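Motell Releases Results on Grasping Dark and Glossy Household Objects from Wrist Camera Views

TIRNBY, September. Motell, a developer of software for mobile manipulators, today released the results of a study on how robot arms handle objects that are dark, thin and shiny. The study found that a training method called view-paired labeling raised the rate of successful first grasps on such objects from 38 percent to 86 percent in furnished rooms, with no change to the robot's hardware.

The work was carried out with Gendano, which designs and maintains the test apartments used in the study. The full report, the list of test objects and the scoring rules can be requested from Motell at no charge.

Lamp stands, chair legs, clothes racks, curtain rods and floor-standing mirrors are common in homes, and a robot that tidies, cleans or fetches has to work close to them. Many are finished in black or dark metal. Depth sensors often return poor data on these surfaces. Light from a window or ceiling fixture can leave a bright streak down one side of a pole, and software may read the streak as a separate edge or as a gap. When the pole stands against a pale floor, one side of it is easy to find and the other can fade into shadow.

"We had a model that could pick up a coffee mug all day long and would then close its fingers in the air next to a lamp stand," said Tomás Tully, who leads manipulation research at Motell. "The arm was going exactly where it was told to go. The estimate of where the pole was had drifted by more than the width of the pole."

How the method works

In most training sets, each camera image is labeled separately. A person or a program marks the outline of the object, and the model learns to reproduce that outline. With glossy objects the outlines are hard to mark consistently. Two people looking at the same image may place the edge in different spots, and the model learns from both.

View-paired labeling uses two images of the same object taken from the wrist camera during a single approach. The position of the arm is recorded for each. A label is accepted only if the edges marked in the first image land in the right place when they are projected into the second. A highlight on a curved surface moves as the camera moves, so an edge that was drawn along a highlight fails the check. The edge of the object itself stays put and passes.

Labels that fail are sent back to be redrawn. After two failures the pair is dropped from the training set.

The study used 1,031 image pairs that passed the check. The team said this is a small set by current standards and was kept small on purpose, to see how much could be gained from better labels alone. The comparison model was trained on the same images with the original, unchecked labels. Both models had the same design and the same training time.

Test conditions

Tests were run in Gendano's apartments, which have ordinary furniture and wood-look or carpeted floors. Lighting was not controlled. Sessions were held in the morning, at midday and in the late afternoon, so that the direction and strength of daylight would vary.

The robot was given the name of an object and a rough starting position. It then had to approach, line up its fingertips and close on the target. An attempt counted as a success only if the first closing of the gripper held the object and the object did not tip. Second tries were recorded but left out of the headline figure.

Each attempt was limited to 90 seconds. Attempts that ran over were scored as failures, including those in which the arm was still making progress. Under the older labels, running out of time was the most common type of failure. The arm would come near the object, receive a changed position estimate, back off and start again.

Most of the difficulty comes in the last part of the approach. By then the wrist camera is close enough that a pole fills the height of the image, and the top and foot of the object may both be out of view. The model has to work from a length of dark metal, whatever floor is behind it, and the fingertips of its own gripper.
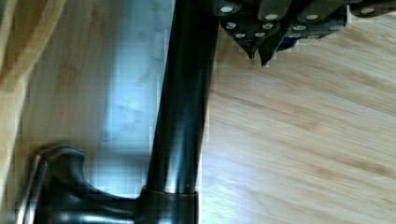
Glare gets the blame for a lot of failures that are really about shadow, in the view of Lihua Qiu, and any test of this kind should report results separately for the lit side and the shaded side of an object. The Motell report does so. With view-paired labels, the model's remaining errors were more often on the shaded side, where a dark finish and a dim stretch of floor give little contrast. The team has listed this as the main open problem.

Joints and collars, where a pole meets its base, were also scored as a group. These spots are useful to a robot because they are rigid and give it a fixed reference for the rest of the object. They are also where older models made some of their largest errors, often treating the base and the pole as two unrelated things. The new labels reduced these errors but did not remove them. Curved bases remained harder than flat round ones.

What the study does not show

The results apply to grasping and steadying only. The study did not test carrying objects from room to room, and it did not include glass or clear plastic. Mirrors were used as obstacles and were never grasped. All tests used one gripper design with narrow, tapered fingertips, and the authors say results with wide or padded fingers could differ in either direction.

The method also takes more labeling time for each image. Ningsih Hutapea, who managed the labeling work, said that redrawing was slow in the first weeks and became faster once labelers could see the projected edges on their own screens.

"People wanted to know why a label had been sent back," Hutapea said. "When we showed them the second view with their line sitting out on the floor, they fixed it and usually did the next one right."

Next steps

Motell plans to repeat the tests with a second arm and a different wrist camera. It will also try the method with three views in place of two, mainly to learn whether a third view helps on the shaded side of objects. Gendano is adding rooms with darker floors to its apartments for this purpose, as the present floors are mostly light in color.

A separate project with Lumbantobing, a maker of service carts for hotels, will look at whether the same labels can help a moving base keep its distance from thin furniture legs. That project is at the planning stage and has no release date.

Software developers who want to apply the check to their own data can request the projection tool along with the report. It needs a calibrated wrist camera and a log of arm positions matched to the image times. Motell said that poor calibration is the most likely cause of trouble for new users and that the check should be run on a plain, matte object before it is used on anything glossy.

About Motell

Motell develops perception and control software for robot arms and mobile manipulators used in homes, hotels and care settings. The company is based in Tirnby.

About Gendano

Gendano builds and operates furnished test apartments for companies working on household products and service robots.

Press contact
Qistina Wijaya
Communications, Motell
Requests for the report, the object list and the projection tool should be marked "view-paired labeling." Interviews with the research team can be arranged by phone or in person at the Tirnby office.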